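Written fast, before work, with the kettle on. Sorry for any spelling.

So. Books. I've been getting rid of them since April and I said I'd write something when it was done. Not done. Writing anyway.

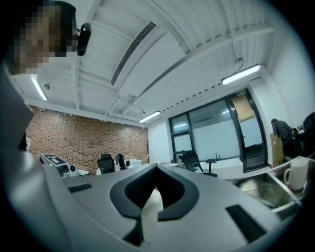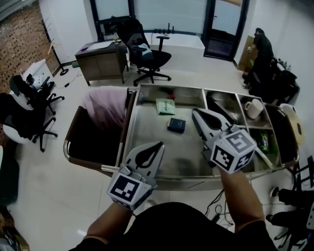
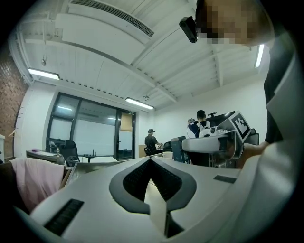
Middle one: the pale green book, small navy one just below it.

Right, background. The old flat in Praslow had shelves in every room including the bathroom (don't, the pages go wavy). New place in Vesberg is a floor up, nicer light, and has one alcove. One. I measured it wrong as well. So when I moved I had 41 boxes, and 10 of those were kitchen and clothes and everything else I own. The rest books. The men from Munesine carried them all up without saying much, though one of them did put a box down on the landing and look at it for a while.

First month I did nothing. Boxes as a side table. Boxes as a bedside table. Found a use for a box under the window, plant on it, looked quite good. Then I needed a recipe, couldn't find the book, opened nine boxes, got cross, bought the book again. Found the first copy the week after. That was the low point and also the start.

What I tried, in order.

Alphabetical, keep or go. Hopeless. Got to the Bs and was reading on the floor by half past ten in the morning.

By colour, somebody suggested it, I don't know. No.

By whether I'd read it. Better. But the unread ones are the ones I like best in a way? They're all still possible. There's a history of canals I've owned for most of my adult life and I still think this winter might be the one. Kept it.

By size. Sounds daft, worked best. Small books first. You get through a lot of them quickly and the pile going out the door looks impressive, and you've not had to decide about anything heavy yet. By the time I got to the atlases I was in the swing of it and let two of the three go. The third has my gran's pencil in it, all her bus routes, some of which I don't think ever existed.

Then where do they go. I'd assumed charity shops would be pleased. Some are. The one by the station took two bags and then said no more until the autumn, they'd nowhere to put them, and I could see that was true from the doorway. The one up the hill only wants paperbacks. The library doesn't take donations at all, there's a laminated sign, I felt told off and I hadn't even asked.

Gashi was the good find. It's a second hand place behind the market, very narrow, smells of soup because it shares a wall with a cafe. They'll go through a whole box with you there, which I thought I'd hate. Every book gets looked at. Spine, inside cover, quick flick. Then left pile or right pile. I got credit for the left pile and took the right pile home again, and yes I spent some of the credit on the way out. Four books in. Thirty out. Still winning.

Things I found inside books, because I did start keeping a list:

- a train ticket to somewhere I don't remember going
- pressed leaf, brown, fell to bits as soon as I looked at it
- my own handwriting arguing with a novel, at length, in biro. I was nineteen and very sure
- a shopping list, not mine, with "the GOOD vinegar" underlined
- a library slip. We won't discuss how overdue

The arguing one I kept. I disagree with nearly everything I wrote in the margins and it's a much better book than I thought it was. Would never have reread it if I hadn't been trying to throw it out.

Dictionaries were hard. I had seven. I never use them, I look things up on my phone like everyone, but a dictionary going in a bag feels like bad luck. Ended up with two, one English and a tiny old phrasebook that fits in a coat pocket and is full of sentences for people who travel with trunks and get into quarrels with porters. I read it on the bus. Can't recommend it for getting about but it's good company.

Cookery books, I was strict. Rule was, if there's no splash on any page it goes. Lost a lot of very handsome ones that way. The big bread one went, which surprised me, I'd have said I baked from it all the time. Not one floury thumbprint. Meanwhile a stapled pamphlet about beans, from I don't know where, is practically see-through with oil. Bean pamphlet stays forever.

Somebody on the last post asked if I'd counted the pages or the money or anything. No!! Although I did try a wild guess one evening at how much I'd have to read to get through the unread shelf and it came to almost 4000 pages just for the ones with the word "short" in the title, and I put the pencil down and had some toast.

What else. Lending. I tried lending as a way of getting rid of things without admitting it. Doesn't work, people are too decent, they bring them back. One came back with a new dust jacket cover on it, that clear film, beautifully done, so now I can't ever part with it.

And I've changed my mind about the shelf. I was going to fill the alcove floor to ceiling, had a drawing and everything. Now I've put up three planks and left it there. There's a gap at the end of the middle one and the books lean over into it and I quite like hearing one slide down in the night. Bit alarming the first time. Thought somone was in the flat.

Where it stands now: alcove full-ish. One box by the door for Gashi, to go when it's not raining. One box I've taped shut, written MAYBE on, and dated so I'll know how long I've managed without it. Tried to remember last night what's in it and could only come up with the one about lighthouses, so it'll probably come straight back out again, because I'd like to read about lighthouses.

Still to do: the sheet music (don't play), the magazines (don't ask), the box of school exercise books my mum handed over with what I can only call relief. Also need to take the overdue one back. Might just post it through the letterbox and run.

If you're near Praslow and want a big bread book, try the shop up the hill. They said paperbacks only but I left it there and nobody's phoned me yet.

Late now. Kettle's gone cold agian. More when the maybe box gets opened.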